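2023-08-02

**Review: Sellum handling rules for hand-held grippers, 3rd edition**

We worked to the Sellum rules for 19 sessions before writing this. The booklet is short, costs nothing to members, and covers soft goods better than the last edition did. Most of it is about where to hold things. Rule 4 asks for a thick edge or a seam before any open panel, and the rolled rim on a black fabric piece like this one gives the pads plenty to pinch.
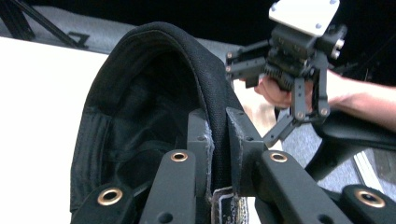

*Hamley Soft Goods Handling Team*

The section on two grippers near one item is the best part. One holds, the other waits until the first operator says "clear" — a plain rule, and easy to teach. We logged 407 grasps under it and kept it as written.

The pad section is weaker. It says to bring both pads in at the same height and keep them square to the table. On a rounded item the pads tilt to follow the curve, and the rules give no limit for that. We wrote our own limit in pencil.
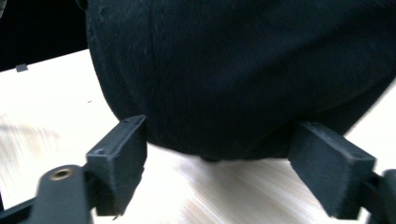 Halilović read a draft and disagreed on this point, saying that a fixed tilt limit would only push people to squeeze harder, and that the rule should cover pad wear first.

The wear checklist is on the back page. It prints badly, so copy it out by hand. Four stars.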